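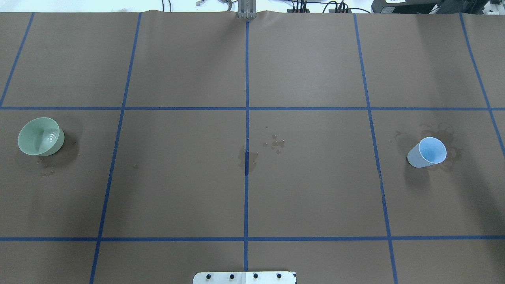
Four months with the Amadi gripper kit
Shop notes and reviews, March 2022

I put off buying the Amadi grippers for most of a year. Our pair of arms already had fingers, printed ones that Ermanno Greco designed for us back when the only job was stacking foam blocks, and they were fine for foam blocks. Then we got it into our heads to try pouring water (in a shared workshop, with other people's projects on the next bench!) and the old fingers were hopeless. They flexed and they slipped, and every cup had to be wrapped in rubber bands first.

So, $147 later, we have the Amadi two-finger parallel set and I'm very happy with it. It comes as a flat box of parts with a small bag of screws and a folded sheet of drawings. The first gripper took me an entire evening. The second took 20 minutes, which tells you how much of that first evening went into reading the drawings upside down. Everything fit. I had one hole to clean up with a hand drill and that was all.

What sold me is how evenly the fingers close. You can take hold of a thin plastic cup and keep it there without crushing the wall, and when the wrist rolls over to pour, the cup goes with it instead of swinging around between the fingertips. I ran it with the cup empty for a week before I trusted it with water, and I'd tell anybody else to do the same.

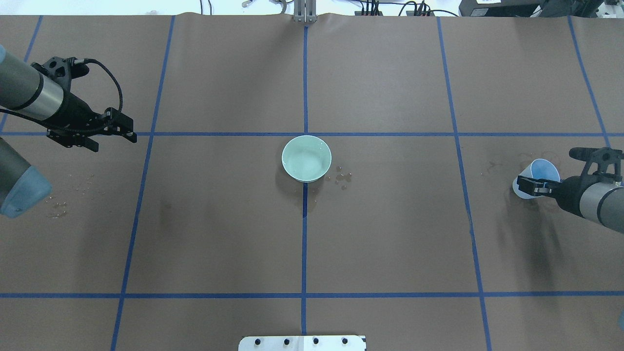 Ornella Rizzi

Pouring is still a messy business, and I don't blame the grippers for any of it. Tilt speed, where the bowl sits, how full the cup is — all of that is on our side of the software, and we have soaked a lot of brown paper finding it out. Speaking of which, brown paper and blue tape make a terrific practice surface. A spill leaves a dark patch you can read at a glance, so you know whether you were short or off to one side. The tape gives us cells to call out when we reset the bowl. Ours is far from square and it still does the job. Paper wrinkles when it gets damp, so keep the roll handy.

Now the gripes. The cable leaves the mount in a big floppy loop, and the kit has nothing to tie it down with. Ours has snagged more than once when the wrist comes back toward the arm. Loredana Bianchini suggested a strip of hook-and-loop farther up the link, and that has helped. I would also like softer pads. The stock ones are hard and a bit slick, and on a wet cup I close the fingers slower than I'd like to.

The drawings could use another pass, too. Step 4 shows the left finger and labels it as the right. I wrote to Amadi about it and got a friendly answer with a corrected page attached, so ask for that before you start.

Would I buy it again? Yes, and I've already talked Adelmo Fiore into a set for his single-arm build over at Nevisham. If you only move blocks around, stick with printed fingers and spend the money on better cables. If you want to work with cups and bowls, get these, and buy a roll of paper towels while you're at it.

Next up for us is a handled mug. I'll add to this page once I have something to report.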